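How to Clean a Fabric Backpack by Hand

Most backpacks should not go in a washing machine. The coating on the inside comes off in flakes, the straps wrap around everything, and the foam in the back panel takes days to dry. Hand washing takes less than an hour of work, plus drying time overnight.

What you need
A bathtub or large sink
Mild liquid soap, 2 tablespoons
A soft brush and an old toothbrush
Two towels

Empty the bag

Open every pocket and take everything out, including the flat sleeve at the back where receipts end up. Hold the bag upside down and shake it. Run a vacuum hose along the bottom seams — crumbs and sand collect there and turn to paste once they get wet.

Check the care tag before you go any further. It is usually sewn into a side seam of the main compartment. If it says spot clean only, skip the soak and go over the outside with a damp cloth.

Lay the bag on its back on a table so the zipper side faces up. Close the main zipper and leave the small pockets open.
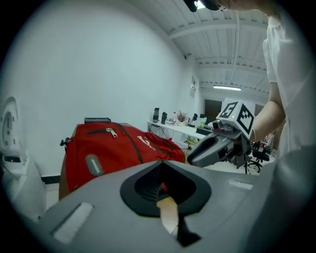
Zippers, Straps and Logos

A red bag can lose dye, so test a hidden spot first with a damp white cloth. If color comes off on the cloth, use cold water only and keep the bag away from light fabrics.

Brush along the zipper track with the toothbrush and a little soapy water, then wipe the pull tab. Go gently over printed lettering and logo patches. Hard scrubbing lifts the print and frays the edge of a patch. Clips and buckles can be scrubbed as hard as you like.

Wash and dry

Fill the tub with enough lukewarm water to cover the bag and stir in the soap. Push the bag under, leave it for 20 minutes, then work over the fabric with the soft brush. Drain and rinse until the water runs clear.

Press the bag between the towels. Do not wring it. Hang it upside down in the shade with all the zippers open, and leave it until the shoulder pads feel dry all the way through.

Kirsten Lapointe
Updated 18th June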